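Diseño de videojuegos II
Tema 4. El ritmo en los juegos de carreras
Prof. Baltasar Ocampo

1. Qué entendemos por ritmo

En un juego de carreras, el ritmo es la alternancia entre tramos que exigen atención y tramos que la sueltan. No depende solo de la velocidad máxima. Poltico corre a 400 km/h en las rectas y muchos jugadores lo encuentran lento, porque pasan casi 99 segundos sin tomar una decisión.

2. Curvas y castigo

Cristóvão Abreu distingue dos tipos de error: el que cuesta tiempo y el que termina la carrera. En Oddsson, tocar el muro resta velocidad y se puede seguir. En Prestska el coche queda fuera y hay que reiniciar - la carga, por suerte, es corta.

Para la práctica, anotad en cada curva:
- punto de frenada
- visibilidad de la salida
- coste del error

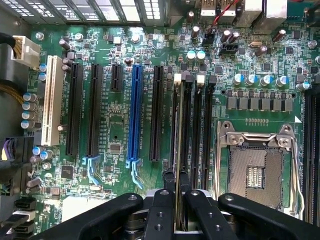

3. Los rivales controlados por el juego

El ajuste elástico acelera a los rivales retrasados y frena a los que van delante. Bien usado pasa inadvertido. En Fikell se nota a partir de la segunda vuelta, sobre todo en los circuitos cortos.

Lectura: apuntes de Abreu, capítulos 2 y 3.
Entrega: un circuito en papel, con sus curvas numeradas y una página de comentario. Se trabaja en parejas.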